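Interactive Narrative Design, Unit 2
Parser and Point-and-Click Interfaces in the Adventure Game

2024-04-07, by the course instructor, Hernport evening program

Reading for this unit: the first chapter of the course packet and the play notes for Ladomen. Students who have not finished the first act of Ladomen should do so before the lab. The walkthrough in the packet may be used after a puzzle has been attempted.

1. Scope

The unit covers how a player tells an adventure game what to do, and how the choice of input method shapes the puzzles that can be written. Graphics, sound and voice acting are left for Unit 4. Dialogue trees are mentioned only where they replace another kind of input.

2. The parser

A parser game accepts typed text. In the simplest case the program splits the line into words, drops the ones it does not need ("the", "a", "at"), and looks for a verb followed by a noun. If both are in the vocabulary, the pair is matched against the rules for the current room. If no rule applies, a general rule is tried, and if that fails the game prints a stock reply.

Vocabulary size is a poor measure of quality. A game with 600 words and thin rules will understand most of what is typed and respond usefully to little of it. Synonyms matter more. A player who types "grab lamp" and is told that the word is unknown will often conclude that the lamp cannot be taken, and will not try "take lamp" until much later. This is called the guess-the-verb problem, and it will come up again in the lab.

The parser does have one property that later interfaces lost: the list of possible actions is hidden. The player must form an idea before testing it. A puzzle whose answer is "whistle" works in a parser game and falls apart if a Whistle button is on the screen.

3. Verb menus

The verb menu puts the vocabulary on display. Ladomen uses 14 verbs in its first release. Hurkance, by the same team, cut these to nine by merging "push" with "pull" and dropping the verbs used only once. Compare the boat shed puzzle in Ladomen with the pump room in Hurkance: both ask the player to move a heavy object to reach a hatch, but only Ladomen requires the direction of force to be chosen. 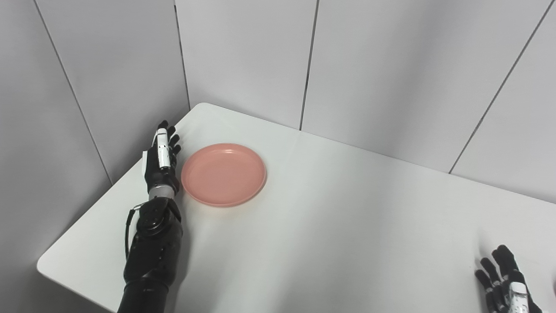 Fig. 1. White tabletop and black robotic arm, gray wall panels behind.

With a fixed menu, the number of things a player can try in a room is the number of verbs times the number of hotspots, plus the inventory combinations. The designer should work this out for each room. A room with 14 verbs and 19 hotspots allows 266 basic actions, most of which will fall through to a default line. Default lines are therefore the most frequently read text in the game and should be written early, by the same person who writes the room descriptions.

4. Single-cursor interfaces

In a single-cursor game the click is interpreted by context. Clicking a door opens it; clicking a character starts a conversation. Some games keep a second button for "look". The effect is to move the difficulty away from choosing the action and toward finding the object, choosing the inventory item, or doing things in the right order.

Two common faults follow. The first is the pixel hunt, in which a needed hotspot is too small or blends with the background. The second is exhaustive play — the player clicks every item on every hotspot until something happens. A hotspot key fixes the first fault and makes the second slightly worse. Riihimäki, the railroad mystery shown in the lecture, limits exhaustive play by closing off rooms once their evidence is collected, at some cost to the sense of place.

5. Dead ends

A dead end is a state from which the game cannot be completed. It may be visible (the character dies) or silent (an item was left behind on a train that has departed). Silent dead ends are a matter of world model and can occur under any interface, but they were more common in parser games, where consumable items could be used in more ways. For each item in a design, record:

- the last point at which it can be picked up
- the first point at which it is required
- any action that removes it from play

If the first of these comes before the second, a check is needed at the boundary. Most designers now place the check in the exit rule of the room.

6. Lab assignment

Work in pairs. Take one room from Ladomen and rewrite it for a single cursor. Submit the verb and hotspot table for the original, the reduced table, and a one-page note on which puzzles survived unchanged. Where a puzzle had to be replaced, describe the replacement — code is not required. The unit runs again in September with a different set of games.

Comments (3)

inkribbon: In section 3, does the count include "walk to"? My table comes out one verb short of the handout.

lowercase_m: I counted it as a verb and got 14. Look at the bottom row of the menu.

tapedeck: The pump room in Hurkance can be skipped if you already have the crank. Should we table it both ways for the comparison?

Contact the course office | Copyright 2024 Hernport evening program | Back to top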